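Las veinticuatro palabras

10/01/2022

Mi tía me dejó en herencia una casa pequeña en Edham, una bicicleta sin cadena y 50 gouveias. La casa la conocía. La bicicleta también. De los gouveias tuve que preguntar al notario, y el notario tuvo que preguntar a su hijo.

- Es una moneda - me explicó al teléfono el día siguiente -. Una moneda que no se puede tocar.

Yo trabajaba entonces en Mamdale, en la oficina que cobra el agua, y mi relación con el dinero era sencilla: entraba el día uno y salía antes del día veinte. Busqué en el ordenador el precio del gouveia. Un año antes valía lo mismo que un café. Esa mañana, uno solo valía más que mi sueldo de un mes. Cerré la ventana, la abrí otra vez y el número había subido un poco.

En los foros la gente estaba muy contenta. Escribían con letras mayúsculas que Gouveia había vuelto, que quien vendía ahora lloraría después. También leí que en junio iba a cambiar la cadena, y que las monedas que no se pasaran a la cadena nueva antes de esa fecha quedarían para siempre en la vieja, como una maleta en una estación cerrada. La bolsa de Zusstead, donde casi todos cambiaban sus gouveias, ofrecía hacer el paso gratis. Pero las monedas de mi tía no estaban en Zusstead. Estaban en un aparato negro, del tamaño de un encendedor, dentro de un calcetín.

El aparato pedía un número de cuatro cifras. Me daba tres intentos.

La casa de Edham

Fui a Edham con el autobús de la tarde. Mi tía no era una mujer de secretos complicados. Escondía la llave debajo de la maceta y el chocolate detrás del arroz. Pensé que el número estaría también en un lugar así, a la altura de los ojos, y me senté en la cocina a esperar que viniera la idea.

Probé primero el año de su nacimiento. La pantalla tembló y escribió: quedan dos intentos. Probé el año de su boda, que fue un matrimonio corto, y quizá por eso no era. Quedaba un intento.

Salí al patio para respirar y desde allí miré la puerta. Encima, en la piedra, estaba el año de la casa, que ella lavaba con un cepillo cada primavera: 1781. De niño me subía a sus hombros para pasar el dedo por las cifras. Entré y las escribí muy despacio, como se firma un documento.

El aparato se abrió. Durante un segundo vi el saldo, los 50 gouveias enteros, y después apareció un mensaje. El programa era demasiado antiguo. Había que actualizarlo, y al actualizarlo se borraría todo lo que tenía dentro. Para recuperar las monedas, decía, tenga preparadas sus 24 palabras.

Yo no tenía ninguna palabra.
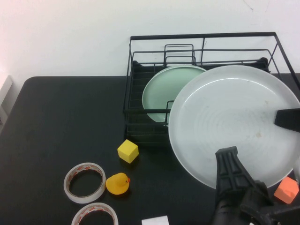
Un gouveia, según aprendí esa noche, no está dentro de ningún aparato. Está escrito en un libro que guardan miles de ordenadores, y las palabras sirven para demostrar que una línea de ese libro es tuya. Mi tía había entendido esto antes que yo, ella que todavía pagaba la luz en ventanilla. Leí hasta muy tarde en la mesa negra de la cocina, con el escurridor de alambre negro arrimado a la pared blanca, y cuando los ojos se cansaban de la pantalla los dejaba descansar en sus varillas paralelas. Me parecían líneas de un cuaderno donde faltaba el texto. Conté con los dedos las palabras que mi tía usaba más: tomate, paciencia, sobrino, caramba. No llegué muy lejos.

Por la mañana empecé a buscar. Miré debajo de la maceta y detrás del arroz. Miré dentro de los libros, que eran cinco, y en el dorso de los cuadros. Encontré el recibo de una lavadora, una carta de amor que no estaba firmada por mi tío y un billete de un país que ya no existe. El billete me hizo pensar. Alguien lo había guardado con mucho cuidado, doblado en cuatro, esperando que un día volviera a valer.

A mediodía el gouveia había subido otra vez. Hice la cuenta en un papel: podía arreglar el tejado, dejar la oficina del agua, comprar una cadena para la bicicleta. Por la tarde bajó, y tuve que quitar el tejado de la lista. Nunca había perdido tanto dinero en tan pocas horas, y no tenía todavía ni un céntimo de él.

La vecina me trajo sopa. Le pregunté, sin dar detalles, si mi tía le había dejado algún papel.

- Papeles no - dijo -. Me dejó la receta del bizcocho, pero está mal. Lo hice dos veces y no sale.

Le pedí verla. Tardó en volver, porque la tenía en la caja de los botones. Era una hoja con la letra redonda de mi tía, que yo conocía de las felicitaciones. Los ingredientes estaban en orden y numerados. Uno, harina. Dos, limón. Tres, puente.

- ¿Puente? - pregunté.

- Yo pensé que era una marca de levadura - dijo la vecina.

Cuatro, invierno. Cinco, huevo. La lista llegaba hasta el número doce, y el doce era "caballo". Debajo ponía: el resto, en el horno. 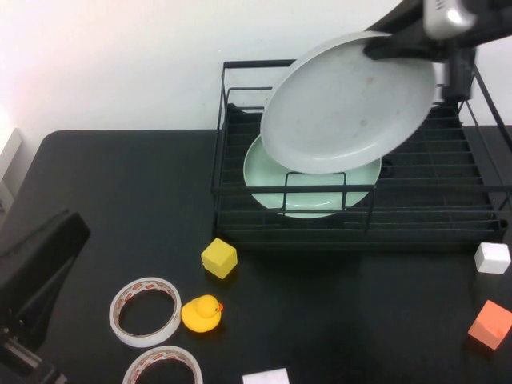 El resto, en el horno

El horno de mi tía no funcionaba desde hacía muchos años. Lo usaba para guardar las bandejas. Las saqué todas, y detrás de la última, pegada con cinta, había otra hoja con las palabras que faltaban, del trece al veinticuatro. La última era "siesta". Me senté en el suelo y me reí solo, con la hoja en la mano, hasta que la vecina tocó en la pared para saber si me encontraba bien.

Puse al día el aparato. Escribí las palabras una por una, con miedo de confundir un acento. La pantalla quedó blanca un tiempo que me pareció muy largo. Después aparecieron los 50, quietos, como si no hubieran notado nada.

Para pasar las monedas a la cadena nueva tuve que abrir una cuenta en Zusstead. Me pidieron una fotografía de mi cara, otra de mi documento y otra de mi cara junto a mi documento. Luego me preguntaron el origen de los fondos. Había una lista para elegir: salario, venta de inmueble, minería, otros. Marqué "otros" y en la casilla escribí: mi tía.

Lo aceptaron dos días después, cuando el precio ya era la mitad. En los foros las mayúsculas habían desaparecido. Algunos decían que era una corrección sana. Uno escribió solamente que había vendido el coche, y nadie le contestó.

Tenía el dedo encima del botón de vender. Con la mitad todavía se arreglaba medio tejado. Pensé en llamar al notario, o a su hijo, pero ellos no habían conocido a mi tía como yo. Ella no compró nunca nada para venderlo. Compraba mantas, conservas, hilo, y lo dejaba en un sitio seguro por si venía una temporada mala. Supongo que compró los gouveias de la misma manera, un día que costaban lo mismo que un café y no tenía sed.

Vendí diez. Con eso llamé al hombre de los tejados, que vino desde Mamdale con una escalera y me dijo que solo la parte norte era urgente. Los otros cuarenta los dejé donde estaban.

A la vecina le debía una explicación y fui a dársela una tarde, con café. Le conté lo de las palabras, lo de la cadena y lo de junio. Escuchó hasta el final con mucha atención.

- Entonces - me dijo - la receta buena del bizcocho no la tiene nadie.

Le contesté que no lo sabía. Esa noche volví a mirar detrás del arroz, por si acaso, y luego en la caja de las herramientas, y dentro de la funda de la máquina de coser.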